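4. Washing and re-proofing your rain shell

I've washed my Vullorero shell this way since last December and it still beads up nicely, so this is the routine I'd hand to anyone. You'll need a bottle of liquid tech wash (I use Havo), a spray-on proofer and a free afternoon.

1. Empty the pockets. All of them, the one inside the chest too! I once washed a trail map and picked paper out of the cuffs for a week.

2. Close the main zipper, undo the cuffs and loosen the hem cord.

3. Pull out the detergent drawer and rinse it under the tap. Old powder hides in the corners and leaves a film on the fabric that soaks up water.

4. Pour in one capful of wash, set the machine to 30 °C and pick the slowest spin you have. Two shells per load is my limit.

CAUTION: No fabric softener, ever, and no bleach.

5. Run a second rinse. My old Zirkton machine has a button for it, but if yours doesn't, just start a rinse cycle by hand.

6. Hang the shell up and spray the outside while it's still damp, holding the bottle a hand's width away. Go over the shoulders twice, they take the most rain (and the backpack straps).
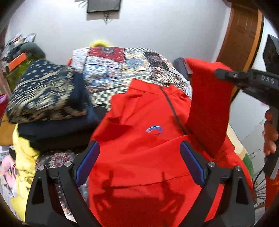

7. Wait two minutes, then wipe off any drips with a damp cloth. White streaks mean you've left too much on.

8. Check the care label. If tumble drying is allowed, give it twenty minutes on low. Mine goes in with nothing else.

NOTE: Rocío Urrutia irons hers through a tea towel, no steam, and gets the same result. Taped seams need a cooler iron, so go easy there.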